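Residency Diary, Drendholm House
December, entry 3

The morning was given over to the correspondence of the Benjelloun family, on deposit here through the spring. The reading room opened at 8:30 and the heating was adequate by ten. Mr. El Sherbiny had placed both boxes on the long desk with the revised finding list, which corrects the numbering errors reported in the previous entry. The letters concern the sale of an orchard and a dispute over a shared well. Item 219, a draft reply that was apparently never sent, is the most complete statement of the family's position and will be transcribed in full.

The paper is in fair condition. Two of the letters have been folded so many times that the creases have opened, and these were returned to Ms. Honda for repair. Permission to quote from the remainder has been requested from the depositor. Until it is received, extracts will be kept in the working file only.

At noon the residents met with Larasati Ginting to review the schedule for the new year. The public reading has been moved to the small hall, as the library floor is to be refinished. Residents were reminded that keys must be signed for at the front office and that the kitchen closes at nine. Mr. Picard asked that the translation seminar be extended by an hour. The request was granted on the understanding that the Peron chapters will be circulated in advance.

The afternoon was less productive. A passage on water rights uses the word "drurkari," which appears in none of the dictionaries held here, and Ms. Shehata believes it to be a local place name. I have written to the county records office for a copy of the survey. Rain continued until dark, and the walk to the village was postponed. I resumed the transcription after supper and reached the second page of the draft.

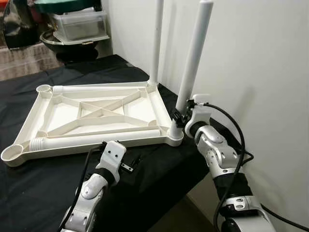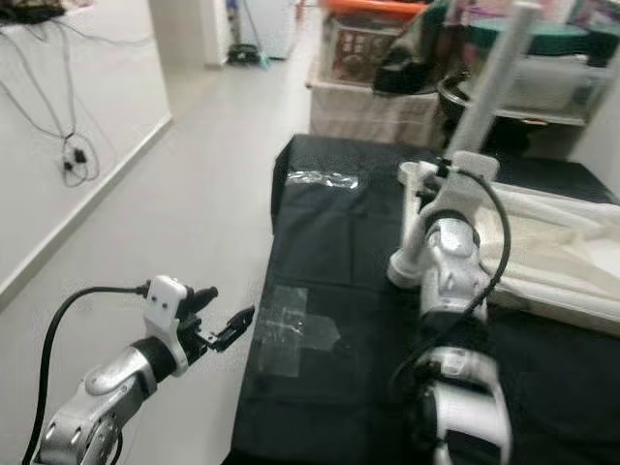

At the table with the black cloth, December.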